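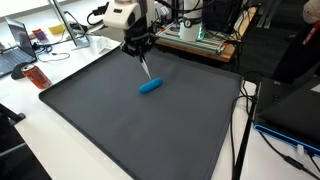 How far along is the private well testing program?

The lab has now reported results for 2,063 of the 3,306 private wells on the county list, and every household with a result has been sent a letter explaining it. Sampling is finished in Irik and nearly finished in Dodent. The Saneser side of the river is behind schedule.

Private Well Testing Program
Progress report to the Saneser Fund
Prepared by Ardalan Esfahani, program manager
May 3, 2018

Sampling

In Irik the last bottles came back before the spring thaw. A few addresses there have been closed out as seasonal cabins with the water shut off. We left a card at each one and will take a sample if the owner calls when the place opens up. They are marked "seasonal" on the list and are not part of the results total.

In Dodent what remains is mostly the rental properties along Li Road. Tenants are often willing to give us a sample, but the consent form has to be signed by the owner, and several of the owners live out of state. We mailed a second round of forms with a stamped return envelope. Returns from that mailing have been better than from the first, when we asked people to print the form themselves.

Saneser is the slow part. The county list for that side of the river was put together from old drilling permits, and a good share of the permits give a lot number instead of a street address. Before we can send anyone a kit, someone has to match the lot to a mailing address in the assessor's records. We did not plan for this work in the original budget. So far it has been done by office staff between other jobs, and it shows in the pace. We expect the matching to be finished by August.

We also lost time in February when the bridge was down to one lane and the courier dropped its afternoon pickup. Bacteria samples have to reach the lab within a day of being drawn, so any bottle filled after lunch had to be thrown out and done over. We switched to morning drop-off only. The household instruction sheet was reprinted with the new hours, and the old one should be discarded if any copies are still at your office.

What the tests show

Nitrate is the most common problem, as expected. The high readings are grouped in the lower part of Dodent, where the wells are shallow and the fields come right up to the house lots. Readings in Irik were low nearly everywhere.

Bacteria results are harder to read as a pattern. Many of the positive results went away after the well was disinfected and tested a second time. Where they came back, the cause was usually a cracked cap or a casing that ends below ground level. Both can be fixed, but the casing work needs a licensed driller and costs a good deal more than a new cap.

Arsenic turned up in 19 wells above the drinking water limit, all of them drilled into bedrock on the Saneser side. We had planned for arsenic as a minor item. Each of these households was called the day the result came in and followed up by letter. All are now using bottled water for drinking and cooking, paid for out of the emergency line of the grant. Bottled water is a stopgap, and the monthly cost is going to add up if the filters are delayed.

Filters and repairs

Under-sink filters for the arsenic households are on order. We asked for bids from two suppliers. The lower bid did not include a replacement cartridge or a follow-up water test, and once those were added the prices came out close together. We went with the supplier that will do the installation and the follow-up test on the same contract.

Well cap replacements are being handled by our own field staff and are going well. It is a short job with hand tools. The one holdup has been odd-sized casings on older wells, for which the cap has to be special ordered. Owners in that position have been told to keep boiling their water until the cap is on and a clean sample comes back.

Casing extensions have not started. The drillers in the area are booked into the summer with new construction, and none would hold dates for us without a deposit. Our grant agreement does not allow deposits ahead of work. We would like to talk about this with you (see the requests below).

Reaching households

The result letter was rewritten over the winter. The first version put the lab numbers at the top and the advice on the back, and our phone line got a lot of calls from people who had safe water and thought they did not. The new letter says in the first line whether the water is fine to drink. The lab sheet is stapled behind it for anyone who wants it. Calls have dropped off since then, and the ones we do get tend to be about real problems, such as what to do with a baby in the house while waiting on a retest.

Evening meetings in Dodent were well attended. The one in Irik was not, probably because it fell during calving. We will hold another there in the fall. Questions at both were mainly about cost, and about whether a bad result has to be disclosed when a house is sold. We are not in a position to give legal advice and have said so. A one-page handout listing where owners can get that advice is being drafted.

Some owners have declined to take part. We do not press them. Their addresses stay on the list in case the house changes hands.

Spending

Lab fees are under budget because fewer samples have gone in than planned at this point. That will even out as Saneser catches up, and it should not be read as a saving. Mileage is over budget, mainly from the repeat trips during the bridge work. Bottled water was not expected to be needed at this level, and the emergency line will run short before the end of the grant year if installation slips. Printing and postage are on target. The full ledger is attached separately.

Requests

We are asking the Fund for the following.

Permission to move part of the unspent lab money to address matching in Saneser, enough for one part-time clerk through the end of August. The lab money would need to be put back in next year's budget.

A change to the deposit rule, limited to licensed drillers and to casing work on wells with repeated bacteria results. We can supply a draft of the wording.

A decision on whether seasonal cabins should count toward the testing target. Our view is that they should be left out until the owner asks for a test, but the agreement does not say either way.

Next steps

Sampling in Dodent will continue as owner forms come in. Filter installation begins as soon as the units arrive, starting with the households that have small children. Irik households with a positive bacteria result will be offered a second retest before the ground freezes. The next report will include a map of nitrate results by section, with no individual addresses shown.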